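4.2 Comparison of finger geometries in the decorated cell

The second part of the study addressed objects that deform, shed or tangle when they are grasped. Rigid blocks and cups, which were used in Section 4.1, reveal little about how a fingertip behaves inside a loose structure. We therefore repeated the comparison with artificial pine foliage and a string of fairy lights, keeping the arm, the controller and the wrist camera unchanged. The two candidates were the long flat finger supplied by Drandeck and the shorter Bullier finger with a molded pad. Each operator, Takagi and Mujić, completed 80 trials with each finger type.

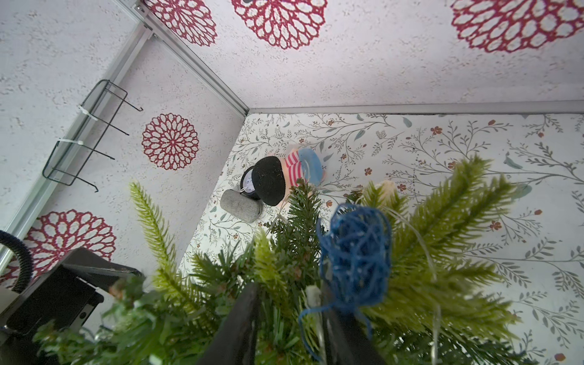 Closing force was limited to the same value for both designs, and operators were instructed to approach along the stem wherever a stem could be identified. A trial was counted as a success if the target was lifted clear of the floor and held for 6 seconds. Trials in which the fingers closed on a neighboring object were recorded separately as capture errors — a category that did not arise with rigid targets. The printed walls and floor of the cell were retained throughout, as plain backgrounds had given optimistic results for the Debnath segmentation module in earlier work.

Most capture errors involved the light string. The wire is thin and translucent, it offers little contrast against either the foliage or the floor, and it was frequently absent from the segmentation mask. Operators working from the wrist view alone often noticed the wire only once it lay close to the fingertips (Figure 7).

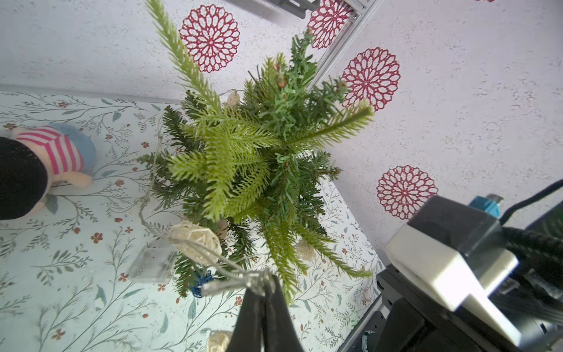

Figure 7. Wrist camera view of the artificial tree, with a loop of light wire at the fingertips.

The long finger reached the stem more reliably, but its narrow tip also entered loops of wire more easily. The padded finger showed the opposite tendency. It pushed foliage aside before closing and left the wire in place more often, at the cost of a weaker hold on the stem. Neither design was preferred by both operators. We note that the wrist camera was mounted at a fixed angle, and that a second viewpoint might change the balance between the two.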